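How to get burnt porridge off the bottom of a pan

You walked away. We all walk away. The radio said something interesting, and now there is a black disc welded to the base of your good saucepan. Put the steel wool down and read this first.

What you need

Bicarbonate of soda
White vinegar, the cheapest going
A spatula that won't scratch
A kettle
Patience, or a second pan to cook in meanwhile

Step 1. Tip out whatever is still edible. Be strict with yourself about what counts. Don't scrape at this stage, and don't run cold water into a hot pan unless you want one that rocks on the hob for the rest of its life.

Step 2. Once the pan has cooled, cover the burnt patch with water and add two heaped tablespoons of bicarb. Bring it to a gentle simmer and keep it there for ten minutes. Stay in the room this time.

Step 3. Turn off the heat and leave it for 40 minutes. Bits may start lifting at the edges. They may also sit there and sulk.
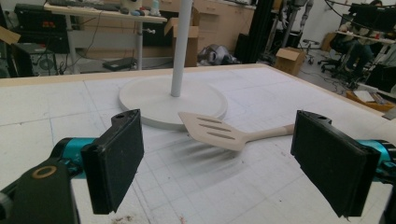

Step 4. Slide the flat edge under the crust, starting from the side and working in. Keep it low, almost level with the base, and push in short strokes. If you have to lean on it, it isn't ready, so put the kettle on and soak it again.

Step 5. Pour everything away, then splash in enough vinegar to cover what's left. It will fizz a bit if there's bicarb still in there. Enjoy the show, rinse, and wipe round with a soft cloth and washing-up liquid.

Still black? Go back to step 2. My worst took 6 rounds, and that was lentils.

A warning about aluminium: bicarb can turn it dull and dark, so skip steps 2 and 3 and soak it overnight in hot soapy water. For non-stick, soapy water as well, and no vigorous scraping. Cast iron people have their own rules and will write to me whatever I say.

Comments

Kári Blöndal: Works on rice too. Took me three goes.

Berwyn Edwards: I own cast iron and I am writing to you.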